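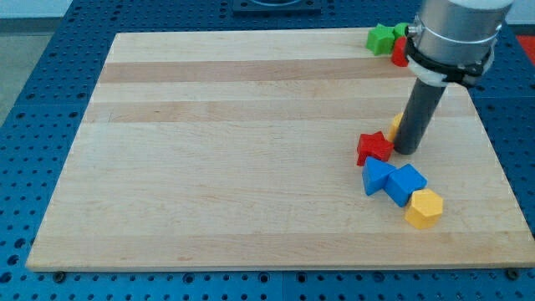
Push task: tip contact offset drifting between runs

fvrettos_lab
Posted Sunday, 7:40 PM
Student project, Holham robotics club, team Wadus. We push colored blocks across a maple board with a rod on the wrist, position control only. Commanded straight pushes of 406 mm end up to 9 mm off the target line. Cubes are fine. The triangular prism and the hex pieces are the problem. Rod is vertical within what I can measure with a square. Is this calibration or contact?

kiri.t
Contact. A round tip on a flat face is a single point, so any offset from the center of friction turns the block. A prism pushed near a corner will rotate until it slides off. Recalibrating won't change that.

Hoani19
Disagree in part. Check the board first. It's a striped glue-up, and friction along the strips can differ from friction across them. Push the same cube both ways, same speed, and compare. Ours differed enough to matter.

kiri.t
Direction-dependent friction gives you a bias. The original post says cubes are fine on the same board. If the wood were the cause, the cubes would show it too.

Hoani19
Only if the cubes were pushed in the same directions. That isn't stated.

fvrettos_lab
They weren't. Cubes went along the strips, everything else diagonal. I'll rerun.

Ataahua McPhee
Also log the collar. We had the clamp screws on a similar mount back out over 19 runs, and the tip was wandering almost a millimeter before anyone put an indicator on it. Mark the screw heads with paint pen.

fvrettos_lab
Reran nine pushes per shape, all diagonal. Cubes now drift up to 3 mm, the triangle still 9. Screws had not moved. So some of it is the board and most of it is contact.

kiri.t
Then close the loop. Re-estimate block pose every 20 mm and shift the contact point to the opposite side of center.

Hoani19
Or put a flat paddle on the wrist. Two contact points, no vision work.

kiri.t
The rules for the July event specify a rod.

fvrettos_lab
They do. Going with pose updates. Will post the logs when the triangle is under 4 mm.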